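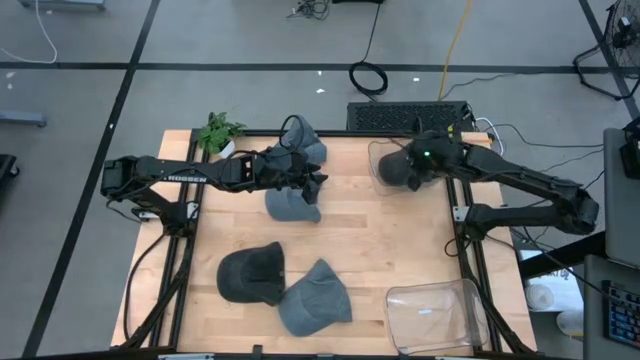
Javska Clorkesstead
Headwear and Soft Goods Sorting Area: Monthly Safety and Housekeeping Inspection

Area: Sorting tables, storage bins and adjoining aisle
Date of inspection: 2026-07-20
Previous inspection: June
Result: Acceptable, with three items to be corrected

This checklist is completed once each month by the area supervisor or a person named by the supervisor. Each item is marked Yes, No or N/A. A comment is required for every No. Comments on other items are optional but should be kept short.

Section 1. Tabletops

1.1 Surface is clean and free of dust, grease and adhesive residue. Yes
1.2 Wood is free of splinters, raised grain and open cracks. Yes
Comment: Checked by hand with a dry cotton cloth along all edges. The cloth did not snag.
1.3 Bare wood at the outer edges is smooth to the touch. Yes
1.4 Table stands level and does not rock when leaned on. No
Comment: Slight movement at the front left foot of Table 2. Foot to be readjusted. Folded cardboard was found under it and has been removed. Cardboard is not to be used for leveling.
1.5 Food, drinks and personal items are kept off the tables. Yes

Section 2. Bins

2.1 Clear plastic bins are free of cracks and sharp rims. No
Comment: One bin from the reserve stack has a split corner. It was taken out of use and tagged. Replacement requested under supply line 476.
2.2 Bins stand fully on the tabletop, with no overhang. Yes
2.3 Bins are not filled above the rim. Yes
Comment: Caps packed above the rim tend to slide off when the bin is lifted. The June inspection recorded this item as No. It is now closed.
2.4 Bins are wiped inside before a new lot is started. Yes
2.5 Labels from earlier lots have been removed. Yes
Comment: Some glue remains on the older bins. Acceptable for now.

Section 3. Caps and other goods

3.1 Goods are dry and free of visible mildew on arrival. Yes
3.2 Pins, tags and plastic fasteners are removed before sorting. Yes
Comment: The pin dish on Table 1 should be emptied at the end of each shift. It had not been emptied at the time of inspection.
3.3 Caps are laid out in a single layer and are not stacked on the table. Yes
3.4 Brims are not bent or creased by handling. N/A
Comment: Reviewed under the quality checklist for the Mughal and Perow lines.
3.5 Goods that fall to the floor are set aside for cleaning and are not returned to the lot. Yes

Section 4. Floor and aisle

4.1 Aisle is clear for its full width. Yes
4.2 Floor is dry and free of loose packaging. No
Comment: Plastic bags and two flattened cartons were found next to the receiving door. Cleared during the inspection. Staff on both shifts are to be reminded.
4.3 Anti-fatigue mats lie flat with no curled edges. Yes
4.4 Exit route is marked and unobstructed. Yes

Section 5. Lighting and emergency equipment

5.1 All overhead lights are working. Yes
5.2 Light at table height is sufficient to tell dark colors apart. Yes
Comment: Measured 531 lux at Table 1. Charcoal and black goods could be separated without difficulty.
5.3 Fire extinguisher is in place, sealed and within its service date. Yes
Comment: Unit 151.
5.4 First aid kit is complete. Yes

Corrective actions

Item 1.4: Adjust the foot of Table 2. Maintenance. Due within five working days.
Item 2.1: Replace the damaged bin. Stores. Due on next delivery.
Item 4.2: Remind both shifts about packaging waste. Area supervisor. Due at the next shift meeting.

Completed checklists are kept in the area file. Items marked No at two inspections in a row are referred to the site safety office.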